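Getting creases out of cotton sheets without ironing
Posted 4 June 2023 by Tundmont

I line dry everything and my cotton flat sheets come in stiff and badly creased. I don't own an iron and don't want one. Is there a way to get them reasonably smooth? 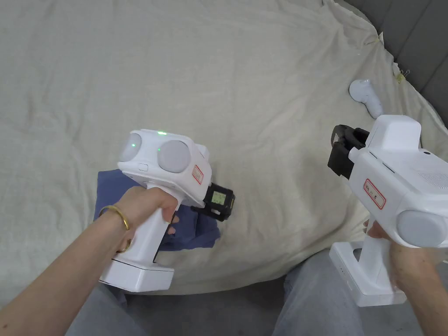 Cotton creases most when it sits in the machine after the spin. Take it out straight away, give it a hard shake and peg it along the hem with the sides hanging straight. A light grey-beige sheet as rumpled as the one in the photo can be misted with water and smoothed flat by hand, then left for 15 minutes. Drop the spin speed too if your machine lets you. Mine goes down to 472 and the creases are much softer, but the sheets take longer to dry.

Jaiswal

Vinegar in the rinse. Half a cup. Works for towels as well.

Bemora

I'd go easy on the vinegar, my washer manual says not to use it near the rubber seals. What helped me was washing only 2 sheets at a time. A full drum twists them into a rope and no amount of shaking fixes that. Fold them as soon as they're dry and put something heavy on the pile overnight - a couple of big books will do.

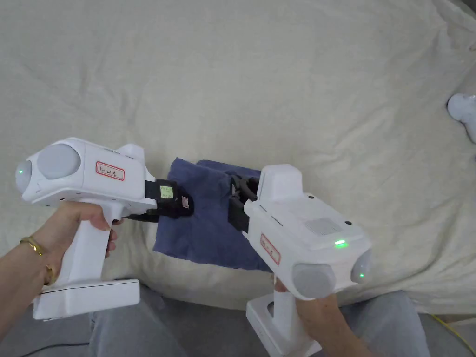
Does fabric softener help with creases?
A little, but it builds up in cotton over time and makes it less absorbent. Use half the amount on the label and skip it every second wash.

Datine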